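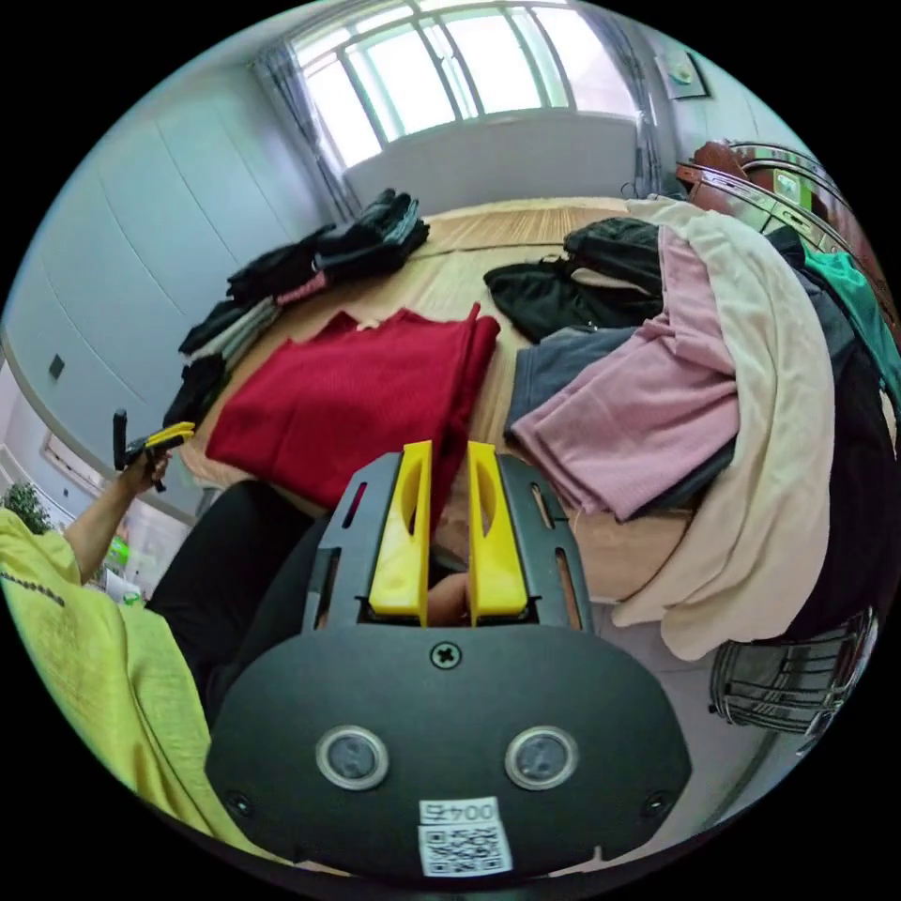

第4章　王室の住まいと国家儀礼

この章で学ぶこと
・君主の住まいが「公」と「私」に分かれていった経緯
・離宮での滞在が宮廷の仕事に与えた影響
・君主の代替わりにともなう儀礼と、その場所の選び方

4.1　住まいから見る君主制

君主制を扱う入門書の多くは、憲法上の権限や議会との関係から説明を始める。本書では第2章と第3章でその点を扱ったので、この章では君主がどこに住み、どこで人に会い、どこで儀礼を行ったかを取り上げる。

中世の王は一か所にとどまらなかった。領地を巡り、各地の城や修道院に泊まりながら裁判を行い、貢納を受け取った。宮廷とは建物の名前である前に、王に従って移動する人々の集まりを指していた。ポルトガル北部のギマランイス（Guimarães）のように、王国の始まりと結びつけて語られる町にも、王がいつもそこにいたわけではない。

移動する宮廷には大きな費用がかかった。馬と荷車、寝具、食器、文書の箱を運び、行き先では食料と宿を用意しなければならない。行政の文書が増えると、それを持ち歩くことも難しくなった。役所が首都に定着し、やがて君主自身も主となる宮殿で一年の大半を過ごすようになる。

4.2　公邸と私邸

首都の宮殿は、住まいであると同時に役所であり、外国の使節を迎える会場でもあった。起床や食事までが儀礼の一部となった宮廷もある。部屋の並びにも意味があり、奥へ進むほど入室を許される者は少なくなった。どの部屋まで通されるかは、その人物の地位を周囲に示すしるしであった。

これに対して、君主が家族と過ごすための家が別に求められるようになった。19世紀のヨーロッパでは、王室が地方に屋敷を構え、夏や狩りの季節をそこで過ごす例が目立つ。英国のヴィクトリア女王とアルバート公が手に入れたスコットランドのバルモラルや、ワイト島のオズボーン・ハウスがよく知られている。

ここで区別しておきたいのは所有の形である。国や王位に属する宮殿は、君主が代われば次の君主が使う。個人の財産である屋敷は、相続や売却の対象になりうる。オズボーン・ハウスは女王の死後、後継者のエドワード7世によって国に贈られた。同じ「王の家」でも法的な扱いが違うため、史料を読むときには名義を確かめる必要がある。

4.3　離宮での公務

私的な屋敷に移っても、君主の仕事が止まるわけではない。法案や任命書には署名が必要であり、大臣は報告のために地方まで出向いた。鉄道と電信の普及は、首都から遠い屋敷での長期滞在を容易にした。一方で、君主が首都を離れすぎるという批判も各国で見られた。

王室史研究者のスリノス・パリー（Llinos Parry）は、離宮を「休暇の家」とだけ見る理解を退け、近臣の顔ぶれと面会の順番に注目すべきだと論じている。これに対しヘラルド・トレンティーノ（Gerardo Tolentino）は、滞在先の地元との関係を重く見る。屋敷で働く人、食料を納める商人、教会に集まる住民にとって、君主は毎年やって来る隣人でもあった。両者の見解の違いは4.5で改めて検討する。

4.4　代替わりと場所

君主の死は一つの家族の出来事であり、同時に国家の出来事でもある。世襲の君主制では、多くの場合、後継者は先代の死とともに直ちに王位につく。即位の布告や戴冠式は、その後に日を改めて行われる。

死去の場所が首都から離れていれば、棺を運ぶ行程そのものが儀礼となる。どの町を通り、どの教会に安置し、誰に弔問を許すかは、事前の計画で細かく定められることが多い。以下では、まず布告の手続きを見てから、葬列の経路について述べる。

用語
離宮：主となる宮殿とは別に設けられた君主の住まい。
布告：新しい君主の即位を公に告げること。
安置：葬儀の前に棺を一定の場所に置くこと。公開される場合がある。

予習課題
任意の王室の屋敷を2つ選び、所有の形と主な用途を調べて表にまとめなさい。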